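Plotulgate salad spinner

The Plotulgate is a hand-cranked salad spinner sold under the Curnby kitchenware label. It consists of an outer bowl, a slotted inner basket and a geared lid, and is offered in one size of 4 quarts. The maker presents it as a device that dries washed greens "completely" in a few turns, a claim that outside testers have not been able to repeat.

Background

The spinner was designed by Femi Nwankwo, who had earlier worked on a line of colanders for Curnby. Company literature says he built 107 trial versions of the lid before settling on the final gearing. No drawings or dated samples from that work have been made public, and former Curnby buyer Bernadette Jacquet has said that she saw "maybe a dozen." The number still appears on the box.

The name is said to come from a village where Nwankwo spent his summers. Curnby has given a different account in its trade catalog, where the word is described as made up.
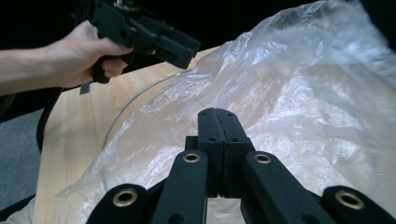
A black hand-held gripper in use.

Design

Turning the crank drives a small gear against a toothed ring on the underside of the lid, which spins the basket. Water is thrown outward through the slots and collects in the bowl. The principle is the same as in most crank spinners, and the "dual-flow" wording used in early ads does not refer to any separate part. There are slots in the side of the basket and slots in its floor - that seems to be all that was meant.

The lid has a brake button, which stops the basket by pressing a rubber pad on the ring. The pad wears with use and is not sold as a spare. The bowl can be used for serving, although the raised point at its center, needed to hold the basket in place, makes it awkward for anything tossed with dressing.

The bowl and basket are rated for the dishwasher. The lid is not. Its two halves are snapped together and were not meant to be opened, so water that gets into the gear housing tends to stay there for a while.

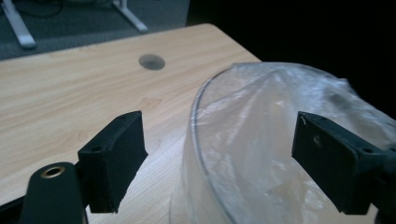

Can the Plotulgate be used for herbs?
It can, but small leaves such as thyme and cilantro pass through the floor slots unless they are wrapped in a cloth or paper towel first.

Performance

Curnby states that its spinner removes 100 percent of surface water. The figure comes from an in-house trial whose method has never been described beyond a single sentence in the instruction leaflet. The leaflet does not say what kind of leaf was used, how much of it, or how the water was measured.

Food writer Janaka Miah weighed romaine before washing, after washing and after spinning, and reported that a fair amount of water remained even after a long spin. Her results were close to those she got from the cheaper Rullholm pull-cord model. She noted that both did better with a half-full basket, and that curly greens held more water than flat ones in either machine. Miah used one sample of each product, so her results say little about how units vary.

The same caution applies to the claim that spun greens keep "up to twice as long" in the refrigerator. Drier leaves do generally keep better, but no comparison with towel drying has been published by the company. 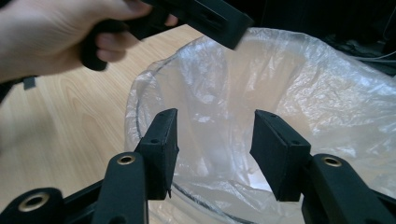 Gripper and clear plastic bag at a light wooden tabletop.

Reception

Reviews have been mixed. Buyers praise the crank, which is large and easy to hold, and the bowl's weight, which keeps it from walking across the counter. Complaints center on the lid. Ikechukwu Amadi, who runs a repair stall, has written that most of the units brought to him had stripped teeth on the plastic gear, though people with working spinners would have no reason to visit him.

Curnby has claimed sales of more than 340 thousand. The total appears to include a storage bowl sold under the same name, and the company has not given separate figures. 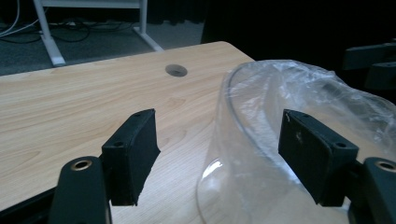 Related products

The Plotulgate storage bowl uses the same outer bowl with a flat press-on cover in place of the geared lid. A smaller spinner was announced in March but had not reached stores as of August 8, 2024. Ziółkowski sells a spinner of similar shape with a metal gear; the baskets look alike but do not fit each other's bowls.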